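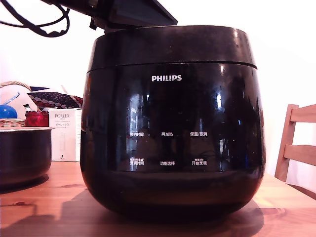
Budby Print Queue Logs

Budby is a set of print queue logs from a shared office building, cleaned up and put into a form you can load in a minute or two. If you have ever wondered why the printer at the end of the hall is always busy at ten past nine, this is the data for you! We had a great time putting it together and we hope people find uses for it that we haven't thought of.

Current version: 1.2, released 31 March 2022

What you get

The release holds 1064 log files, one per printer per working day. Each file is a plain CSV with a header row. The logs come from 31 printers spread over the Tundham building, a mix of small desktop inkjets, office lasers and two wide-format plotters on the ground floor (the plotter logs are wonderful and strange, do look at them).

Every row is one print job. The columns are:

job_id – a number that is unique within a file, but not across files
queued_at – local time when the job reached the queue
started_at – local time when the printer picked it up
finished_at – local time when the last page was reported, blank if the job was canceled
pages – pages sent, before copies
copies – number of copies asked for
duplex – yes, no or unknown
color – yes, no or unknown
paper – letter, legal, tabloid, roll or other
status – done, canceled, jammed, out_of_paper, out_of_toner or error

A second file, printers.csv, lists each printer with its type, floor, and whether it was replaced during the logging period. Join on printer_id, which is the first part of every log file name.

Getting started

Unzip the archive anywhere you like and run the loader script from the top folder. It reads all the CSVs and writes one SQLite database called budby.db. You need Python 3.8 or later and nothing else. On an older laptop it takes less time than making a cup of tea.

If you only want to poke around first, the samples folder has files from 39 printer-days, chosen so that every status code turns up at least once.

How the data was collected

All jobs went through a single print server running Galent, our own small queue manager. Galent writes a line each time a job changes state, and a nightly script gathers those lines into one row per job. We then removed user names, computer names and document titles. Nothing in the release says who printed what, and we swapped the real job numbers for new ones.

Known problems

We would much rather you hear about these from us:

Clock drift. The server clock ran slow for a stretch in May, until we spotted it. Times in those files have been corrected, and the files carry a "c" at the end of their names.

Missing end times. 367 jobs have a status of done but no finished_at. These all come from one older laser model that sometimes drops its last message. Leave them out if you are working on print speed.

Duplex unknown. The inkjets don't report duplex at all, so the column says unknown for every job they handled. Please don't read it as "no".

Jams. A job that jammed and then carried on is listed once, as jammed, with the final end time. You can't tell from the row how long the paper was stuck. 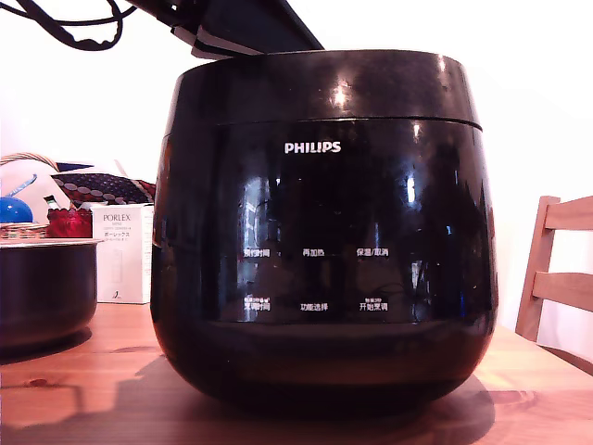
Parveen Malik wrote to ask whether a canceled job with a started_at value means that pages came out. I'm trying to work out wasted paper per floor, the message went on, and if I count all of those in full my totals look far too high.

Great question, and one we should have covered in version 1.0. A started_at value only means the printer accepted the job. Some pages may have come out, or none. For the lasers you can get a fair upper limit from the next job's start time and the printer's rated speed in printers.csv. For the inkjets we don't know a good method yet – if you find one, please send it over!

Changes

1.2 – Added the plotters. Fixed the paper column for legal size, which had been showing as other.
1.1 – Added the samples folder and the SQLite loader.
1.0 – First release.

License and credit

The data is under CC BY 4.0 and the loader is under the MIT license. If you use the logs in a report or a class, please credit "Budby Print Queue Logs, Belkadi" and give the version number. Bug reports go in the issue tracker, with the file name and job_id included.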